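Building a Robot That Tidies Up

At the Mernside workshop we have been putting together a robot with two arms, and oh, it takes patience! Each arm bolts to a long metal rail, a bit like a train that never leaves the station – and every bolt has to be good and tight. Then comes our favorite part, giving it a job. Ours is sorting toy bricks into trays, which sounds easy until you remember that a robot has to be taught every little reach and pinch. 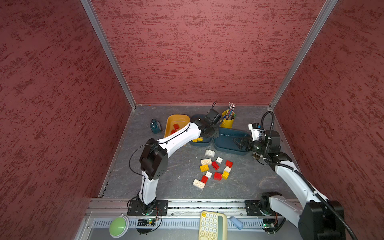
How does a robot arm bend?
Small motors sit in its joints, a bit like your elbow and wrist, and a computer tells each one how far to turn.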